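Clear racks, cork rings and other things I was told I needed

29 Apr 2020

I have been suspicious of tidy benches for a long time. Every few years somebody discovers that small glassware falls over, and then there is a round of shopping. Acrylic racks, cork rings, funnels in three sizes, a cloth for the table. I went through one of these rounds myself last August and have been meaning to write up what I think of it now that the shine has worn off.

Start with the cloth. The advice I kept reading was to cover the worktable in matte black fabric, on the grounds that clear glass shows up better against it and you won't knock things over. Fine. Glass does show up, I'll give them that, and white powder shows up even more, so you find out very quickly what a sloppy pourer you are. But fabric on a table moves. It creeps toward you when you lean on it, it bunches under anything with a flat base, and the lower edge never hangs straight. Mine came from Mägi, who sell it by length, and I have ironed it more often than I have ironed any shirt. A sheet of dark card would probably do the same job and I could throw it out when it got dirty.

Dzintra Kivi disagrees with me on this and wrote me a long email about static and lint, most of it in favor of cloth. I read it twice. I'm still not convinced.

The rack is where I expected to complain the most. Clear acrylic seems like the worst possible material for something whose only purpose is to be where you think it is. You have a transparent plate with round holes in it, transparent tubes going through the holes, and another transparent plate underneath. Who looked at that and thought, good, now I can find everything? Wood racks have been around forever and they don't vanish when the light changes.

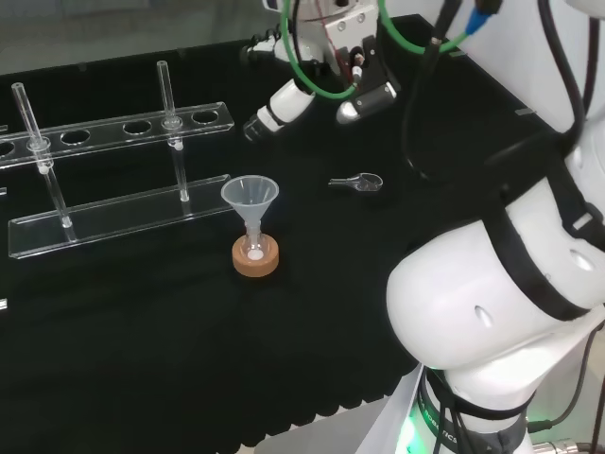
Povilas Ramanauskas
Writer and owner of this blog

On black fabric, though, the acrylic isn't as bad as I wanted it to be. The edges of the base plate pick up the light as thin white lines, and that's enough to tell you where the thing stops. The tubes have a little white piece where they meet the top plate, so the eye has something to land on. What bothers me is the lean. Of the two tubes standing in the rack, the left one is tilted, only slightly, but once I've noticed it I can't look at anything else. A hole in a plate is not a grip. I've seen racks like this described as "precision" and I would like to know what the word is doing there.

Then the cork ring. I was ready to hate it. It looks like a coaster somebody gave up on, and Barkside wanted 17 dollars for mine, which is a lot for bark with a hole in it. But a small flask with a funnel in its neck is top-heavy, and the wide mouth of the funnel practically asks for a sleeve to catch on it. Seated in cork, the flask has a collar around it and a base that isn't slippery. I've used mine most weeks since and haven't tipped a flask yet. I keep waiting.

I have less patience for the plastic funnel. A narrow stem plus a dry powder is a bad match, and every guide I've read skips right over that part. They tell you to use a clean, dry funnel and tap it gently. I tap it gently. Then I tap it less gently. Wajid Chaudhry, who taught me most of what I know about weighing things out, uses a folded piece of paper and gets on with his day, and I have gone back to paper for anything under a spoonful.

The scoop can stay. A small metal spatula with a shallow bowl at one end is hard to get wrong. The only question is where it lives between scoops, and laying it flat on the cloth is what I do too, although I know I shouldn't. Pullell sells a stand for this. I am not buying a stand for a spoon.

So for anyone keeping score, I spent 80 dollars in that August round, and if I did it over I'd buy the cork ring, the scoop and a wood rack, and skip the rest. Nermin Polat has asked me to try the Zitex funnels with the wider stem before I write funnels off completely. I said I would. They're on order, and I've kept the receipt.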